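Dadbridge Allotment and Bicycle Club
Minutes of the September meeting

Opened at 7:05 pm in the reading room. Chair: Eirini Tsakiris. The minutes of the last meeting were read and accepted with one correction: the price of the compost was 738, not 768.

1. Bicycle shed
The shed is now open to all members. Members who keep a bicycle there over the winter must write their name on the sheet inside the door. Bicycles without a name will be moved to the back wall in November. Every member brings an own lock and should not fix it to the water pipe.

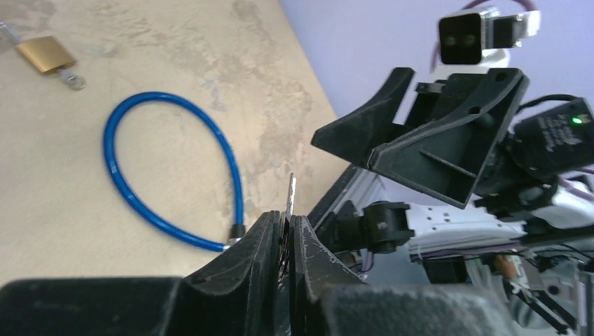 The question of a second key was discussed again. Two members would like to have a key at home, others prefer that it stays at the Xenos bakery, where it can be collected until 6 pm. It was voted, and the key stays at the bakery.

2. Water
The meter was read before the meeting. The bill is higher than last summer and the chair will ask the water company for the details. Members are asked to close the tap fully after use, also the one behind the plum trees. 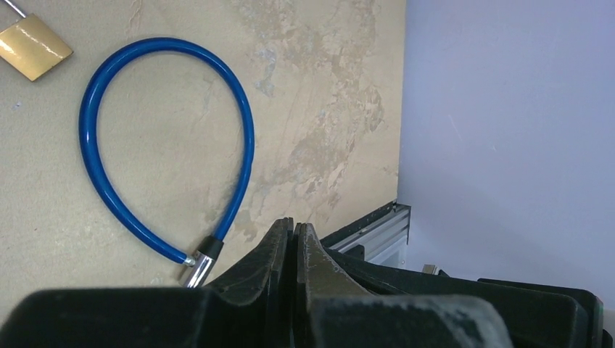
The offer from Zakik for a new rain tank was read aloud. The tank costs 500 with delivery, without the stand. There was a long discussion if the ground at the north side is flat enough. Decision: we accept the offer, under the condition that Zakik comes to look at the ground first.

3. Autumn ride
The ride goes to the mill at Trollel and back by the river road. Start is at 9 am from the gate. Slow riders are welcome and the group will wait at every crossing. Lunch is not included, but the mill has a small kitchen which we may use.
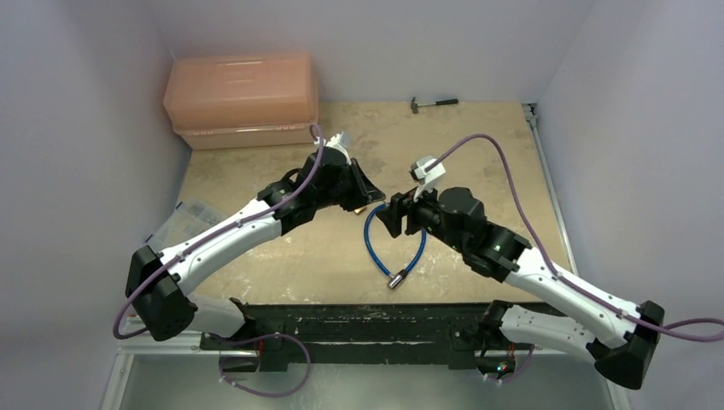 It was asked if children can join. Yes, when a parent rides with them. The chair will write to the mill about the parking of the bicycles.

4. Other matters
The wheelbarrow with the flat tire is still not repaired. Plot 5 is free from October, and the first person on the waiting list will get a letter. Somebody left a green raincoat in the reading room, it hangs now beside the door.

Closed at 8:40 pm. The next meeting is in October, same room.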